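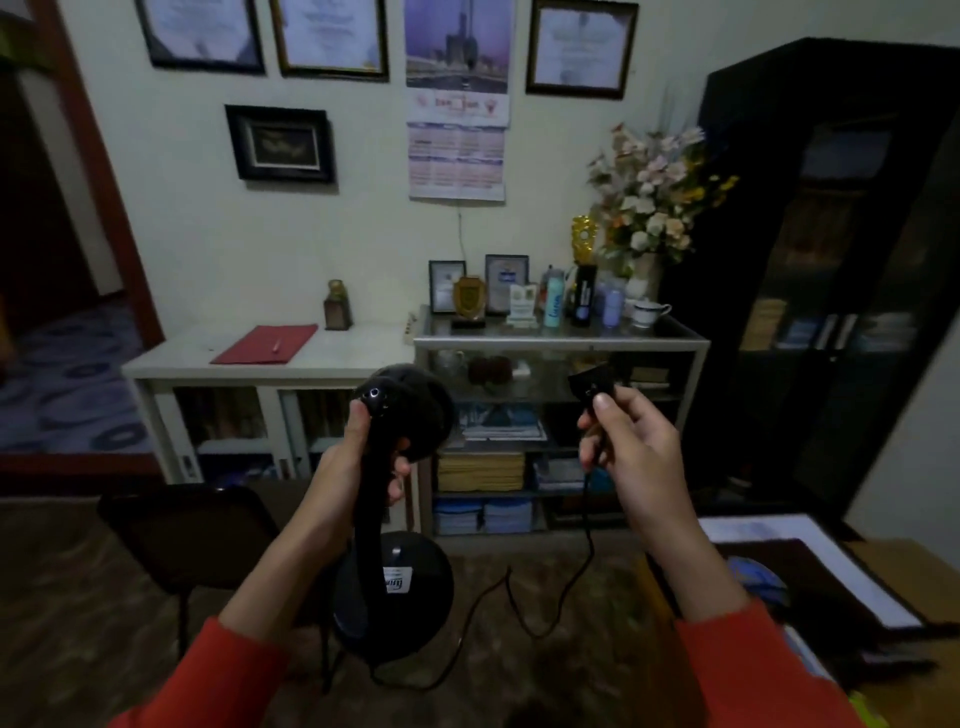

*Books and binders, awards and framed certificates in the front office at Clomari.*

**Clomari front office gets its desk light back**

May 17, 2020

The front office at the Clomari study center has a proper writing spot again! The white cabinet by the wall, which everybody uses as a desk anyway, is now the official sign-in place, and it has a black desk lamp with a flexible neck to go with it.

Mahtab Karimi, who runs the office, has wanted this since November, when the old lamp gave up in the middle of evening registration. "We were filling out forms by phone light," she said. "You could write your name or you could read the line it went on. Pick one!"

The new arrangement keeps everything you need for signing in within arm's reach: folder, pen, power strip. The awards stay where they were, and that includes the gold shield plaque on top of the glass unit, a favorite with visiting parents. The flowers stay too (there was a debate).

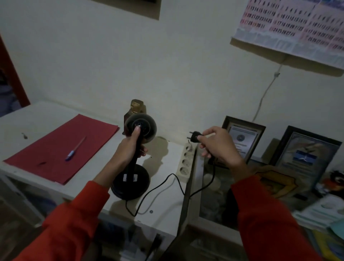 *Two-pin plug in hand, next to the power strip at the edge of the white tabletop.*

Kamran Mazandarani, who teaches the late group, was the first to ask for the lamp to go on this side of the room. His 16 students sign in after dark for much of the year, and the ceiling light leaves a shadow right where the page goes. A lamp you can bend down toward the paper is a huge step up, and the small round base leaves plenty of room for the folder.
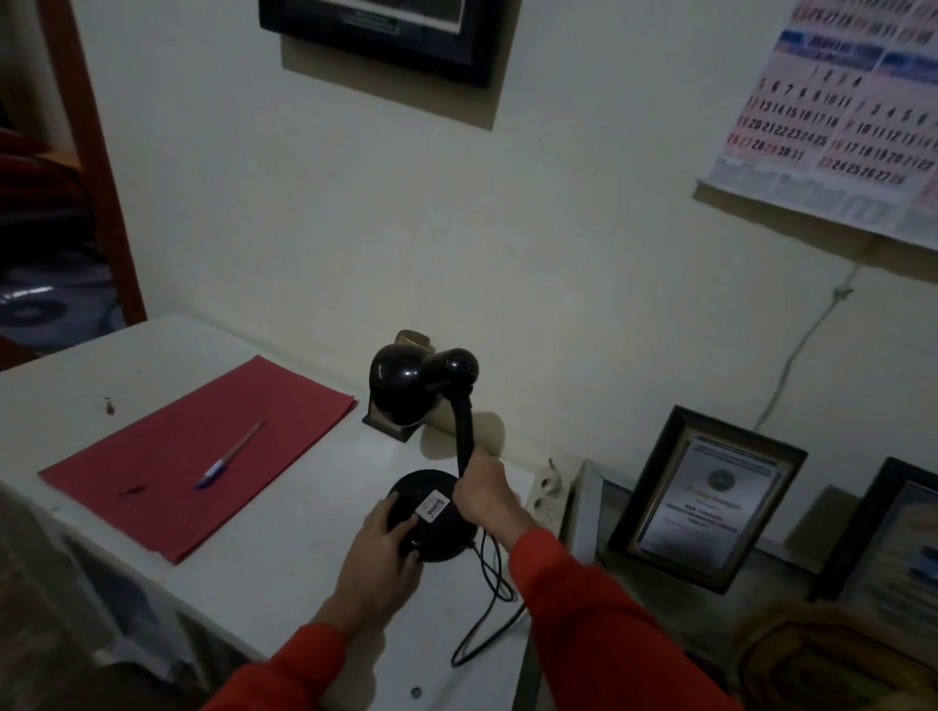 The cord is long enough to go behind the folder, so please leave it there and don't pull it across the page. If you're the last one out, switch the lamp off at the base and put the pen back with the folder.

Next up is the tall bookcase. Shahab Nouri is sorting the files on its shelves over the coming weeks and would love company. He has set aside 3 afternoons for it, and there will be tea. Sign up with Mahtab at the front office, under the good light!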